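19 June 2021

**Handout 5: comparing end effectors on the bench**

Read before lab. Slides have the plots, this has everything I talk too fast to say. Bring last handout too (camera calibration), you'll need the frames diagram.

## What we're comparing

Three end effectors, same arm, same controller:

- **Wirer** two-finger parallel jaw. Electric. The default everybody starts with.
- **Guerra** suction cup, single, with the small vacuum pump. Loud.
- **Plain rod.** No moving parts. Pushes things. Yes it counts as an end effector.

Camera is the Pivico overhead for all runs. Don't swap cameras halfway through a comparison. Last March one group did and then spent the whole report explaining a jump in position error that was just the new lens.

Controller is the Wurodby box. Two modes that matter to us: position and impedance. More below.

## Vocabulary, quick

**End effector** - whatever is bolted to the last joint.

**TCP** - tool center point. The point you tell the controller to move. For the jaw, halfway between the fingertips. For the suction cup, center of the lip, *uncompressed*. For the rod, the very end of the tip, on the axis.

**Payload** - tool plus whatever it's holding. Controller needs the tool mass entered or impedance mode drifts down.

**Prehensile / nonprehensile** - holding vs not holding. Jaw and suction are prehensile. Rod isn't. Pushing, tipping, sliding, all nonprehensile.

**Quasi-static** - slow enough that the object stops when you stop. We assume this all through the pushing section. Go fast and it breaks, the object coasts and your model is garbage.

## Jaw: good and bad

Good: you know where the object is after a grasp. The fingers center it (in one direction). Can lift, so obstacles on the table don't matter much.

Bad: needs room on both sides of the object. Two blocks touching = no finger gap = no grasp. Also needs two faces that are reasonably parallel. Cube, fine. Star, depends on the angle, try it and see. Five points means there's never a point directly opposite a point, always a point against a notch. Work out which angle gives a stable grasp before you come to lab, there is one.

Heart: grasp across the lobes or along the tip? Across is better but the sides taper so it wants to squirt out toward the lobes. Lower the force, don't raise it.

## Suction: good and bad

Good: only needs the top. Clutter beside the object is fine. Fast.

Bad: needs a flat, sealed patch bigger than the cup. Rough finish leaks. Tilted top leaks. Anything standing on a narrow side is a waste of time.

Check the vacuum reading *before* lifting. If your script lifts on a timer instead of on the reading you will lose marks, I've said this every year.

## Rod: good and bad

Good: cheap, stiff, thin. Fits places the jaw can't. Contact is (nearly) a point so the math is nice. Nothing to break except the tip.

Bad: can't pull, can't lift. The object rotates when you push off-center. You can only control it while you're touching it, and you have to drive around to the other side to bring it back.

Why bother? Two reasons. Pushing is how you make room for the jaw. And pushing data is the easiest to collect lots of, no regrasp, no drops, arm just keeps going.

## Pushing, the math we need

Friction cone at the contact. Coefficient mu, half angle

`alpha = atan(mu)`

Force direction inside the cone: tip sticks. On the edge: tip slides along the face.

Now the direction it turns. Voting rule: three rays through the contact point. Left edge of the cone, right edge of the cone, push direction. Look at which side of the center of friction each one passes. Majority wins. That's the rotation sense. Draw it, every time, don't try to do it in your head.

Center of friction is *under the center of mass* if pressure is uniform or the friction coefficient is the same everywhere underneath. Strictly you only need the second one. Common exam slip is asking for both.

Round objects: the contact normal on a cylinder always goes through the axis. So a push along the normal gives no rotation at all. A push a bit off and it rolls around the tip and gets away from you. Cylinder is the hardest shape to push straight and the easiest to model, funny combination.

Limit surface: skip the derivation, know the picture. Ellipsoid in (fx, fy, torque). Velocity is normal to it.

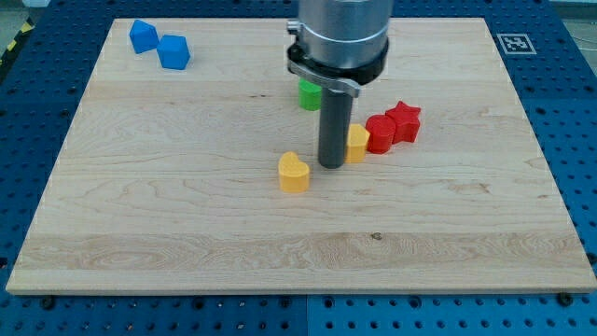
Wood grain matters more than people expect. Friction along the grain and across the grain isn't the same, so rotate your push directions and log them. If you only ever push in one direction you've measured one number and you'll think it's the material's.

## Controller modes

**Position mode.** Arm goes where you say, with whatever force it takes (up to the limit). Use it for free-space moves and for pushing at constant height. Danger: wrong TCP height by a few mm and you drive the tip into the board.

**Impedance mode.** Arm acts like a spring around the target. Start with stiffness 400 N/m in z for the approach. Softer and it sags, stiffer and you may as well be in position mode. x and y leave at the default in the config.

For pushing: stiff in the plane, soft in z. That's the one combination to remember from this section.

Force limit on the box is global, don't touch it. If it trips, back off by hand with the enable switch held, then clear, then re-home. Not clear then back off.

## Mounting and swapping tools

1. Arm to park pose. Controller paused.
2. Loosen clamp, support the tool with your other hand.
3. New tool in, seat it fully, tighten.
4. Load the matching tool file (mass + TCP). **This is the step everyone forgets.**
5. Touch-off on the calibration pad, slow.
6. Check the camera can see the table marker and that the pose it reports is stable.

Step 6: if the pose flickers, its usually glare or an arm shadow on the marker. Fix the light first, then look at the software.

## Logging

One run = one file. Each row: time, TCP pose, commanded pose, force at the wrist, object poses from the camera. Full set from the demonstration dataset is 3437 pushes, on the course drive. You'll fit your friction model on that and test it on your own.

Your group collects 310 pushes. Sounds like a lot, the script does most of it. Split them evenly over shapes if you can. If one shape keeps ending up out of reach, write down how often, that's a result too.

Throw out a push if:

- the object left the camera view
- the tip never made contact (flat force trace)
- two objects moved when you meant to move one. Keep these in a seperate folder, we use them in the clutter week

Don't throw out a push because the answer looks wrong.

## What to hand in

- Table: end effector vs shape, success rate, mean time per attempt. Define success in one sentence *above* the table. "Moved it" is not a definition.
- One plot of predicted vs measured rotation for the rod.
- Half a page: given a tight cluster of blocks, which tool first, which second, and why. Push then grasp is the obvious answer. Tell me when it's the wrong one.
- Tool files you used, as is.

Rod doesn't get a grasp success rate, obviously. Give it a "reached target pose" rate with tolerance of 5 mm and compare the others on that as well, so the table has one column that's fair to all three.

## Questions to try before lab

a) Cube, pushed on a face, contact a little left of center, push direction normal to the face. mu = 0.3. Which way does it turn? Does the answer ever depend on mu?

b) Why does TCP error in z hardly matter for the rod against a tall prism but ruin the suction runs?

c) Pushed block touches a second block. What happens to the voting rule? (Don't solve it. Say which assumption went.)

d) Jaw opens wider than the object but the grasp still fails against a neighbor. Sketch the clearance you actualy need, including finger thickness.

Reading: pushing chapter, first two sections. Limit surface section optional, it's dense.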